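Umcombe Desk Sets: Keyboard and Cable
README, version 2
Last edited April 11, 2020

Umcombe Desk Sets is a collection of short recordings of ordinary desk items on a plain table. This part covers computer keyboards and USB cables: a keyboard lying where it would lie on a desk, a cable lying near it, and the small jobs that go with tidying them up. Other parts cover pens and paper, mugs, and chargers. Each part has its own README and can be used alone.
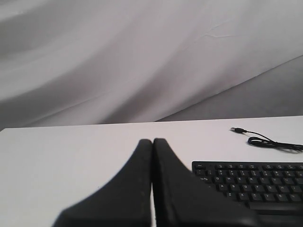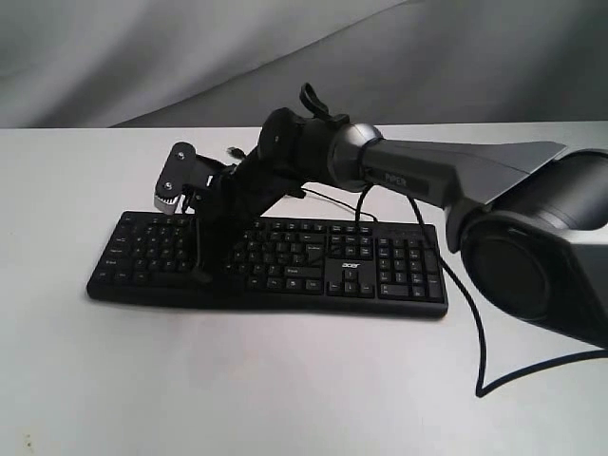
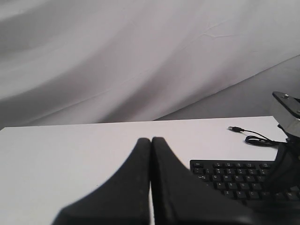
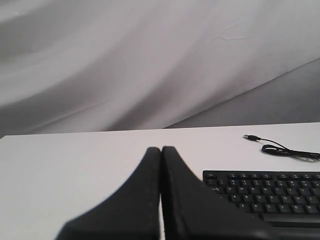 Keyboard on the white table.

Contents

The part holds 383 recordings. They are sorted by keyboard first and by job second, so the folder for one keyboard contains everything done with that keyboard. There are 6 keyboards in all. The folder names are kb01 to kb06 and have no meaning beyond the order in which the keyboards came out of the storage bin.

Inside each keyboard folder:

recordings/ – the recordings themselves
stills/ – single pictures taken from the recordings
notes.txt – what was done, in one or two lines per recording
layout.txt – which keys the keyboard has and where the blocks sit

At the top level there is also items.csv, which lists every object in the part with its color, rough size class, and condition. Size class is small, medium or large. A full-size keyboard with a number pad is large. A loose cable is small even if it is long.

The things on the table

Keyboards. All of them are used office keyboards. Some have shiny spots on the space bar and on the E and A keys, and one has a missing foot, so it rocks when the left side is pressed. Crumbs were shaken out before recording, but the keyboards were not taken apart or washed. Dust between the keys is real and was left in place. If you are after clean product views, these are the wrong pictures for it.

Layouts. Every keyboard in the part has the QWERTY letter order. They differ in the keys near the right-hand side, where the pause, print and scroll keys move from one model to another. The layout.txt files record this. Small print on the keys was copied by hand from the keyboard itself, never read off a still, so layout.txt can be trusted for keys that are too small or too blurred to read in a given picture.

Cables. The cables are thin USB cables. Cable positions are one of three kinds in items.csv: straight, loose coil, or bundle. A cable that has been coiled but is coming undone is marked as a loose coil. A cable with a tie on it is marked as a bundle even if the tie has slipped. There was some disagreement about this in version 1, where a cable with a slipped tie could be marked either way. The old marks were gone through again and corrected.

Table and backdrop. The table has a matte white top. Behind it hangs plain pale fabric, put up to hide the shelves. The fabric was not ironed. Folds move a little between recordings whenever the cloth was bumped or rehung, and someone comparing two stills closely will notice. The tabletop was wiped at the start of each session and not again until the end, so specks show up late in a session that were not there earlier. Specks are not listed as objects.

Jobs

The jobs are the ones that come up when a desk gets straightened:

Move the keyboard so its front edge is in line with the table edge.
Turn the keyboard from a slant to straight, or from straight to a slant.
Pick up a cable from the table and set it down to the left of the keyboard.
Pick up a cable and set it down behind the keyboard.
Push a loose coil together into a smaller one.
Lay the plug end of a cable where it can be reached.

A job counts as done when the last object is at rest. Nothing has to look neat. A keyboard that was supposed to be straight and ended up a bit crooked is still in the part, with "crooked" in its line in notes.txt. We kept these because the difference between straight and nearly straight is one of the things people have asked us for.

Jobs given up halfway were kept too, in a separate list called unfinished.txt. Most of these are cable jobs. Thin cables are springy, and a coil that has just been pushed together tends to open again when it is let go.

Starting positions

The keyboard started in one of two places, right of the middle or left of the middle, always with the space bar toward the front of the table. It was set down by hand without measuring. The angle is therefore a little different each time, and that was the intent. Cables were dropped from a low height and left where they fell, except in the plug jobs, where the plug end was placed first and the rest of the cable allowed to settle.

Since the keyboard can sit far to one side, a good share of the close views show only part of it. Check the view field before counting keys. A view marked "part" may lack the number pad, the arrow keys, or the bottom left corner with Shift and Ctrl. In a "whole" view all four corners of the keyboard are visible.

Tags

Objects were tagged using the Ismail list, a short list of names for household and office items that we also use in the other desk parts. There are 1,720 tags in this part. The ones you will meet most often:

keyboard – the whole keyboard, including its feet
cable – any cord, from one end to the other
plug – the metal tip and the plastic shell behind it
coil – a cable or section of cable that loops back on itself
tabletop – the upper surface only
backdrop – the fabric, including folds that rest on the table

Single keys are not tagged. We tried it for one keyboard and gave up, as the print is too soft in most stills to tell the punctuation keys apart. If you need single keys, layout.txt gives the order from left to right in each row and you can work from there.

Brand marks are not tagged either. Where a maker's name is printed on a keyboard, it has been left as it is. It says nothing about who supported this work, and no maker supplied keyboards for it.

A plug is tagged separately from its cable, but both tags share the same item number. This matters when counting. Adding up all tags called cable and all tags called plug will give twice as many things as there were on the table.

Light

Light came from the ceiling lamps and one window with the blind down. In the morning recordings the folds in the fabric have darker troughs. In the afternoon they flatten out and the cloth looks closer to plain gray. No correction was made for this. The field light in items.csv says am or pm and nothing more.

Black keyboards on a white table are hard on any exposure setting. The keys come out very dark and the table comes out very bright – try not to stretch the contrast before reading key legends, as it breaks up the thin strokes.

Opening the files

The notes and layout files are plain text. items.csv opens in any spreadsheet program. The recordings are stored in Helex packs, one pack per job. Unpack a whole keyboard folder at once if you can. The packs refer to each other by relative path, and moving one out of its folder breaks the link to its stills.

Line endings in notes.txt are mixed in kb03 and kb04. They were typed on two different computers. This does no harm in most editors.

Relation to Rudeck

Rudeck is an older set made in the same room, with the same table but without the fabric. Three of the keyboards appear in both. If you train on one and test on the other, leave out kb01, kb02 and kb05, or the test will contain keyboards that have been seen before. The cables are all different, as the Rudeck ones were thrown out when the storage bins were cleared in October.

Changes since version 1

Cable positions corrected, as described above.
unfinished.txt added. In version 1 the unfinished jobs were mixed in with the rest.
Condition column added to items.csv. It takes the values good, worn and broken. Only the keyboard with the missing foot is marked broken.
Duplicate stills removed from kb06.
Spelling of "numpad" made the same in all layout files.

Known problems

The item numbers in kb02 skip a value. Nothing is missing. A cable was listed, found to be the same cable as the one before it, and taken out.

In a few recordings the keyboard's feet are folded out and in others they are folded in, and notes.txt does not always say which. Folded-out feet raise the back edge and change how much of the function row can be seen from low down.

Some stills are out of focus at the front of the view. They were kept if the keyboard could still be recognized.

The word "desk" is used in notes.txt and "table" in items.csv for the same piece of furniture.

Use

The part may be copied and used for teaching and research. Please keep this README with the files, and say which version you used, since tag totals differ between the versions. Corrections are welcome, above all for layout.txt. Send the keyboard folder name, the row, and what the key should say.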